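**Ticket 174: right gripper drops off the bus during long comparison runs**

Status: open, waiting on a part
Setup: two-arm humanoid, Pluslow gripper on the left wrist, Altano gripper on the right
Opened by: Stendetholm test bench

**First report**

Hello all, and thank you in advance for reading, because this one has taken me a while to pin down and I would like to set it out properly.

We are partway through comparing the two grippers, one on each arm, so that they share the same controller, the same load and the same slightly grumpy power supply. The plan is 1,000 open-and-close cycles per side, with the arms moving gently between poses so the cables get some real exercise. The Pluslow side has been lovely. It finished its full count with no faults at all and I was ready to write something nice about it and go have lunch.

The Altano side is the trouble. On the first run it stopped answering at cycle 496. The fingers stayed where they were, the arm carried on moving as if all was well, and the controller log filled up with this:

```
GRIP_R timeout waiting for status
GRIP_R retry 1
GRIP_R retry 2
GRIP_R offline
```

Switching the wrist power off and on brings it straight back. It then works for a good long stretch, and then goes again at some new count, so I don't believe there's anything magic about 496.

**Things tried so far**

- Swapped the two grippers between wrists. I was hoping the fault would follow the Altano unit across, and it didn't! The Altano ran cleanly on the left arm, and the Pluslow dropped out on the right. That pretty well clears both grippers, which I am glad about, as we only have the one of each. They are back on their original sides now.
- Reloaded the gripper driver and put the status timeout up to 40 ms. It went a bit longer before failing, but it did still fail.
- Ran the right side with the arm parked and only the fingers moving. Full count, no faults. I did this twice, mostly out of disbelief.
- Ran the right side with only the wrist roll joint moving. Failed quickly, always toward the far end of the roll.

**Reply from Liao support (controller)**

Thanks for such a thorough write-up. The parked-arm result is very helpful. Everything you list points to the signal line between the wrist plate and the gripper being pulled when the wrist rolls. Our controller drops a tool after three missed replies, so even a short break in contact will show up as offline. Please try these before we send anything out:

1. Put the timeout back to its default. The longer value only hides the break.
2. Loosen the clip nearest the wrist and leave more slack in the signal cable.
3. Roll the wrist slowly by hand with the motors off and watch the link counter in the diagnostics page. Note the angle where it starts to climb.

**Update from the bench**

All three done, and you were right to be suspicious of the cable. With the motors off and the wrist turned by hand, the link counter sits quietly at zero until the last part of the roll, and then it climbs every time. Giving the cable more slack moved the bad spot further out but didn't get rid of it, so I suspect the connector has been strained for some while and the slack is only being kind to it.

For now I have limited the roll range in software on both arms, to keep the comparison fair, and restarted the count from zero. I have also asked for a replacement cable with a right-angle plug, which ought to sit flatter against the wrist. The grip force results from before the swap are still good as far as I can tell, and I've kept them in the shared folder under the Stendetholm name with a note about which arm was which.

I'll leave this open until the new cable has been through a full run at the full roll range.
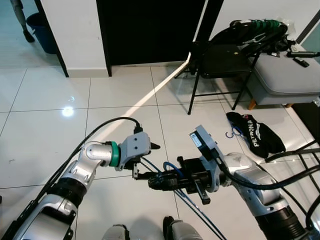
**Does the Pluslow run need to be repeated with the limited roll range too?**

It would be best to repeat it. The first Pluslow count was made with the full roll, so the two sets of numbers would otherwise come from different wrist motion. Use the same poses and speed on both sides, and keep the original run in the folder for reference.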